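Dark grey table top, light specks and scuffs, oil it or leave it?

Woodwork and Furniture > Finishes and Repairs

mounir_k
Posts: 78
Sep 27, 2023

I bought a Morach table second hand in July for the back room. The top is wood, stained a very dark grey with the grain still showing. It was sold as oiled, but the seller did not know which oil, and there was no paperwork with it.

It has picked up small pale specks and scuffs. They do not bother me in the evening, but with the light on it I see them every time I sit down. I have wiped it with a damp cloth and a drop of washing-up liquid and then dried it. The specks stayed where they were.

I have half a tin of Trillik dark oil left from a shelf. Would one thin coat hide them, or will I end up with shiny patches? I don't want to sand the whole thing. The top is 748 mm deep and I would have to do it indoors.

The turtle lives on there most of the time and gets pushed about.
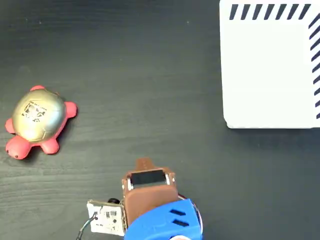

oldplane
Posts: 2361

You need to know if it is oil or lacquer before you open any tin. Put a few drops of water on a part you don't look at and leave them ten minutes. If the wood goes darker under the drops it is oil, or it is bare. If they just sit there it could be lacquer, or an oil finish in good order, so try a cotton bud with a little white spirit underneath as well.

Oil on top of lacquer stays sticky for days and then you have to get it all off again.

Fine grain like that can hold dust and dried polish, and it shows up pale on a dark stain. Brush along the grain with an old soft toothbrush first. Some of your specks may go.

Pim_Lurow
Posts: 756

I wouldn't bother with any of it. It's a table that gets used. I had a dark one in the kitchen for years and every time I touched up one mark I noticed the next one along. Wax it twice a year and leave it.

Also watch the turtle. Soft rubbery toys can react with some finishes if they sit in the same spot for weeks. My daughter's bath frog left a tacky ring on a painted shelf. Put a saucer or a bit of felt under it.

oldplane
Posts: 2361

Wax is the last thing I would put on until he knows what is under it. If he wants to oil it later the wax has to come off first, and getting it out of open grain is a miserable job.

Agree about the toy.

mounir_k
Posts: 78

Thanks both. I did the water test at the end nearest the wall. It went darker after five minutes or so and dried back to the normal colour by the time I had eaten. The white spirit did nothing that I could see, and the cotton bud came away with a little grey on it.

I went over one strip with the toothbrush and nearly half of the specks in that strip went. The rest are proper scuffs, where the stain has gone. This is another part of the top.
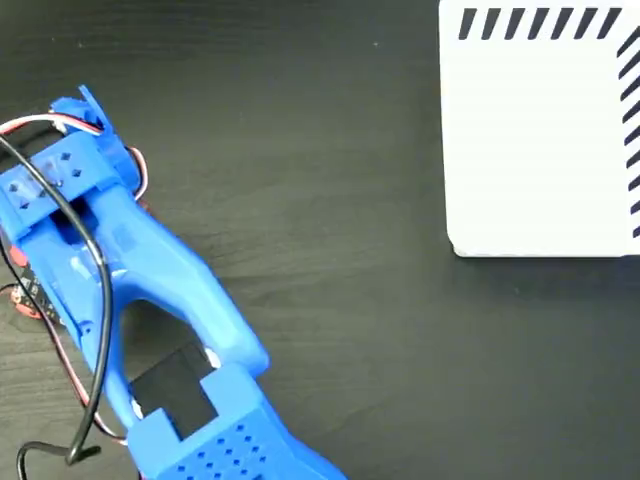 So I think it is oil, and not much of it left. My question now is whether to put the oil on the whole top or only on the scuffs. The Trillik tin says to do the full surface, but they would say that, as they sell the tins.

Khadija Badawi
Posts: 748

I repair furniture for a living, mostly tables. Do the full surface. If you oil only the scuffs you will see the edge of each patch when the light comes from the side, and it is worse on dark grey than on anything else.

What I would do:

Clear the top, brush along the grain and vacuum it.
Wipe with white spirit and leave it overnight with a window open.
Touch the scuffs in with a matching stain on a fine artist's brush. Let that dry fully.
Put on one very thin coat of oil with a lint-free cloth, working with the grain. Wipe off everything that will come off after fifteen minutes.
Lay the used cloths out flat outside to dry. Oily rags in a heap can catch fire.

Try it on the underside before any of this. A tinted oil over an existing stain can come out nearly black.

Pim_Lurow
Posts: 756

That is two days' work for a few specks.

Khadija Badawi
Posts: 748

An hour of work and a lot of waiting. But yes, if he can live with it he can leave it. A dry top will take a cup ring very easily, though, so I would still oil it at some point before winter.

mounir_k
Posts: 78

I can't live with it, so I will go with the full coat. I have ordered a small pot of the Olaniyan charcoal stain for the scuffs. The tinted oil was very dark on the underside, so I will get the clear one.

Same table, another shot.
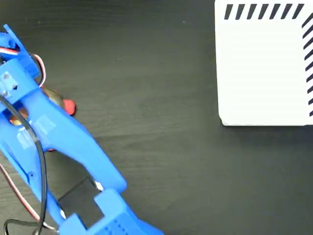

oldplane
Posts: 2361

Clear is the right choice. Stir it well, even so. The matting agent sinks to the bottom of the tin and you get a glossier finish off the top half.

Pim_Lurow
Posts: 756

Fair enough. Keep things off it for a week after, whatever the tin says. Mine felt dry the next morning and still took the print of a newspaper.

mounir_k
Posts: 78

Will do. The turtle can go on the windowsill. I'll post again when the stain has come.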